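Teaching the fingers some manners

You may remember that I left you in August with a gripper that would pick up anything except the one part we'd bought it for. A lot of you wrote in (thank you!) and most of you said "wrist camera." You were half right, so let me tell you how the other half went.

For new readers: the Ruddock is the little gear cell at our Stirkby workshop. One arm, one two-finger gripper, one camera looking out between the fingers, and a dark board where the gears get laid down. The arm picks up a spur gear, stands it face-on to the camera so the software can find the bore, and then takes it over to the press. When everything's happy it's lovely to watch. When it isn't, you hear a ping and go hunting under the bench with a magnet on a stick, swearing when the magnet comes up empty.

I started with the fingers, because fingers are cheap. Ours are hollow, with a long slot through each one, and I'd been running the same pair since spring. I took them off (four screws, and please put them in a cup, I beg you) and laid a steel rule along the inner faces. The left one had a low spot right where the gear sits. You couldn't see it looking straight on. With a flashlight behind the rule it was plain as day, a little sliver of light where there shouldn't have been any. Cycle counter at that point: 1,452. Write that number on the bag with the old fingers if you have a similar setup, because I hadn't written anything down for the pair before and so had nothing to compare it with.

New fingers went on the same evening. I put the screws in loose, closed the fingers gently on a ground pin, then tightened everything while the pin held them in line. I used to tighten first and check afterward, and I spent a whole winter wondering why parts leaned. The pin trick came from an old service sheet for the Vunley press, of all things, where they do it with a pair of guide posts.

Then I closed on a gear and had a good long look at it from the camera's side. What you want is the face square to you, the bore a clean circle, and a finger on each side doing the same amount of work. If the bore looks like an egg, the gear is tilted and you should go back to the pin.
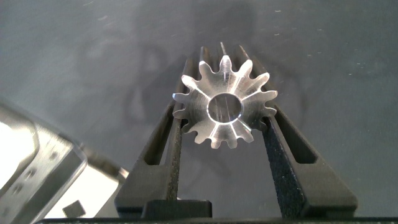
Bench Notes, Issue 26, p. 4

Lighting next, and I have opinions. A machined face throws bright streaks out from the center, and our bore finder used to latch onto those streaks and announce that the hole was somewhere out by the teeth. I'd always fixed that by turning the exposure down, and then the dark board went to mush and the software couldn't find gears lying on it. Round and round we went, for weeks.

What settled it was making two recipes. There's one for looking at a gear in the fingers, where the metal is close and shiny, and a different one for searching the board, where I want enough light to separate a small gear from what it's lying on. The switch happens when the fingers close. It costs a blink of time per cycle and I don't care one bit. I should have done it the first week.

I also gave up fighting the arm's own shadow. When the gripper comes down over the board it lays a big soft gray shape right where you're trying to look, and I tried moving lamps until my neck hurt. The better answer was to teach the search step to ignore soft edges and look for the tooth ring. A gear has a crisp little star of an outline and a shadow doesn't. Once I set the edge threshold with a shadow in view on purpose – I'd always done it with the arm parked out of the way, silly me – the false finds pretty much dried up.

Now, the bit that was really wrong. With good fingers and good light, the Ruddock was holding gears beautifully and still going down beside them now and then. Same side every time, which should have been my clue. Nektarios Theodorakopoulos came by, watched it do this twice, and asked me when I'd last redone the hand-eye calibration. I said, well, I only took the camera off to clean it. He didn't say anything. He just went and put the kettle on.

So, yes. If you take the camera off its bracket, the calibration is gone. It doesn't matter how carefully you put it back, or that you drew a pencil line around it like I did. Do the whole routine again, with the arm at operating temperature, and then test with a gear out at the side of the board as well as one in the middle. The middle will forgive nearly anything. I now do the check with the fingers spread wide and a single gear lying well outside the gap, and the arm has to work out the sideways move for itself before it goes down. If it can do that from both sides I let it go back to work.
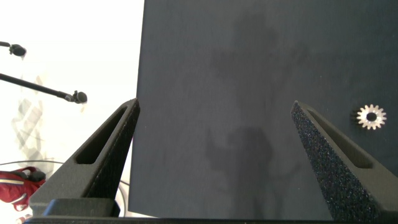 Clem Pomare wrote in after the last issue to say that off to the side is the only test worth running, and that on the Pluneo cell they do it at every finger change whether the camera has been touched or not. Clem's other point was that a wide-open gripper hides sins: if you always approach fully open, the fingers will scoop a badly located gear into the middle and you'll never know your numbers have drifted until a finger comes down on top of a part. The Pluneo crew run one slow pass with the opening set just wider than the gear, and if anything touches on the way down, they stop and recalibrate.

I tried the narrow pass myself and I'm a convert! It showed up a small offset I would have sworn wasn't there. I've taped a card to the controller with the order written on it: fingers, pin, camera, side test, narrow pass. You could argue for doing the pads in there too. We wipe ours with a dry brush and nothing else, after an unfortunate business with a solvent that left them slick as soap.

Still on my list is the cable at the wrist, which rubs a little when the last joint goes past a quarter turn. I've got a spiral wrap on order and I'll tell you how it fits. Also, if anybody has a spare ground pin a hair smaller than ours, I'd love to borrow it before the next finger change. Send it to the Stirkby bench with your name on it and I'll pay the postage both ways.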